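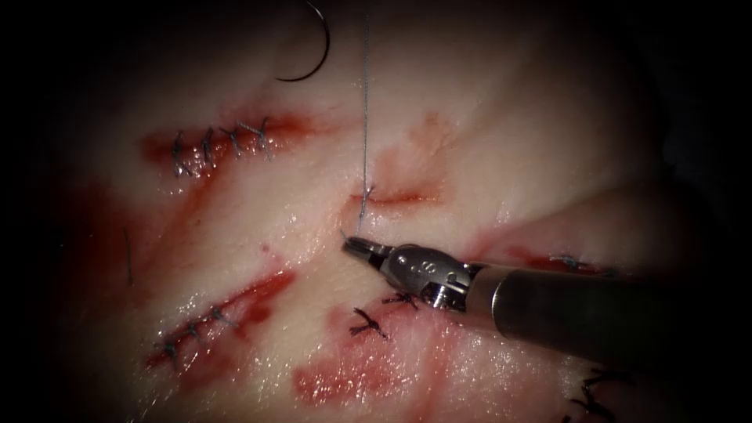

Buying a run of old comics used to mean a long drive and a cold church hall. Most of the trade has moved to online lists, but the Tenholm comic mart still opens its doors every November, and people still queue for it.

The mart began as 3 tables in the back of a bookshop. It now fills the drill hall, with 167 dealers' boxes on the main floor and a bargain room upstairs where everything costs 50 pence. Dealers come for the reading copies as much as the high grades. A book with a rolled spine and a name in biro on the cover won't trouble a serious collector, but it will sell by lunchtime if the price is right.
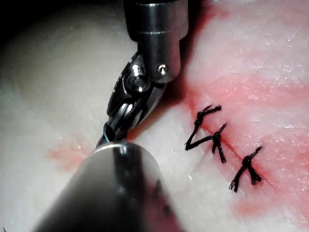

Three knotted black sutures beside a surgical instrument.

The title everyone asks for is Ruvex, a science fiction weekly printed on very poor paper. The publisher, Irnness, ran off 3,000 copies of the first issue and pulped whatever came back from the newsagents. Staples rust, the centre pages come away and the red ink on the cover fades to pink if it has been near a window.

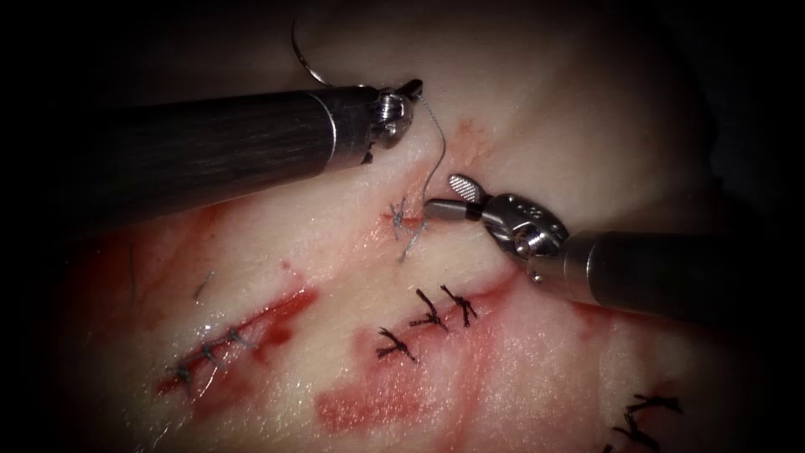
What to check before you pay

Open the comic at the middle and look at the staples. Count the pages, then check the back cover for a clipped coupon. Ask about tape, glue or colour touched in with felt pen. A fair dealer will tell you and knock the price down.

Storage matters too. Dursun, the stall by the stairs, sells plain boards and bags in the odd size that Ruvex needs. Standard bags are too narrow and will crease the edge. 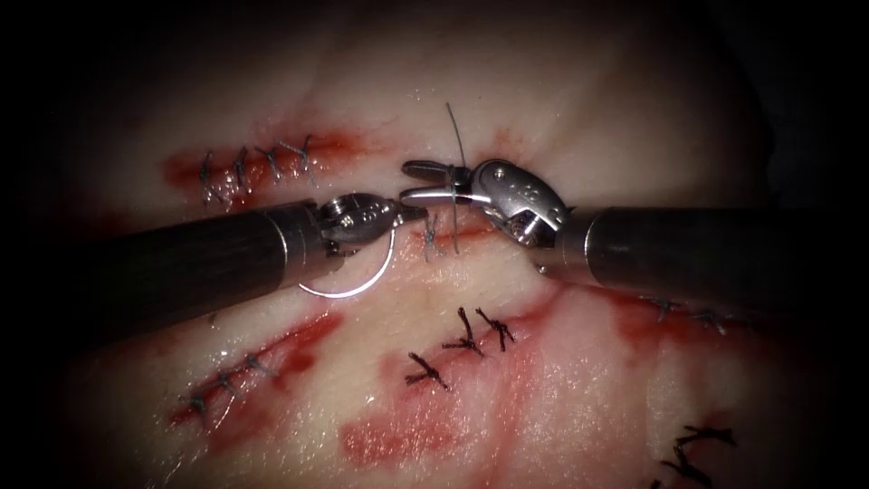

Change the bags every few years and keep the boxes off the floor. A bedroom cupboard is better than a loft, where summer heat turns the paper brown.

Doors open at 10am and the bargain room closes at 3pm.

Last updated: November

Sign up to our newsletter for fair dates and price guides.

Contact us | Copyright, all rights reserved | Back to top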